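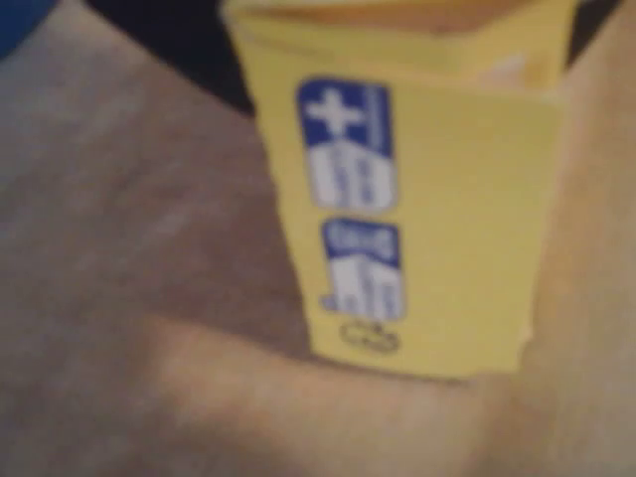

A robot learns to pick things up from examples, and each example has to be made by a person. At the Damik workshop in Tostton, that means a person guides a robot's hand to an object, closes it, lifts, and lets go again, while a computer saves what the robot's cameras see. A yellow carton on a piece of beige cloth is one sort of object used for this. The front of the carton has two blue-and-white labels on the left and plain yellow on the right, so the two halves look different to a computer. The cloth has folds in it, which means the carton may sit at a slightly different angle each time it is put down.

Posted in: Science for Juniors > How Machines Work
April 7, 2020
By Ohemaa Ansah

What is an example?

An example is a short recording of one job, done once. It has two parts. The first part is a row of pictures, taken one after another very quickly. The second part is a list of numbers. The numbers say where the robot's hand was when each picture was taken, and how far open its fingers were.

The computer keeps the two parts lined up. Picture 1 goes with the first set of numbers, picture 2 with the second set, and so on. If the two parts slip out of step, the example is thrown away.

How many are needed?

A child can learn to pick up a new box after one or two tries. A computer needs many more. For the first job at Damik, which was lifting one box and putting it down in a tray, the team recorded 500 examples. They added more in December, with other boxes and other cloths, and the full set now has 948.

Each person records 40 examples and then stops for a rest. Tired people make jerky movements, and the computer will copy jerky movements as readily as smooth ones.

Why are some pictures blurry?

A camera makes a sharp picture only of things at the right distance. Things that are too near or too far away come out soft. Movement can cause blur as well. The blurry pictures are kept with the rest. When the robot works by itself its cameras will give it blurry pictures too, and it has to be able to cope with them.

In a blurry picture, small writing is the first thing to be lost. Large patches of colour last much longer. A yellow shape can still be found when none of the words on it can be read.

What does the computer do with them?

The set of examples is called Hamdy. A program looks at one picture from the set and guesses which way the hand should move next. Then it checks its guess against the numbers in the recording. If the guess was wrong, the program changes itself by a very small amount. It does this over and over, with every picture in every example.

Chia-hao Su looks after the checking. He keeps 80 examples apart and never lets the program learn from them. They are used as a test. A program that does well on the examples it has learned from, and badly on the 80, has only remembered its lessons. It has to be trained again, usually with more varied examples.

Words to know

Example: one recording of a job being done.
Training: the part where the program guesses, checks and changes.
Test set: examples kept back for checking.
Gripper: the part of a robot that holds things.

Next in this series: how the Romau sorting machine tells glass from plastic.

This site uses cookies to remember your reading level. You can change this at any time in Settings. Accept / Manage cookies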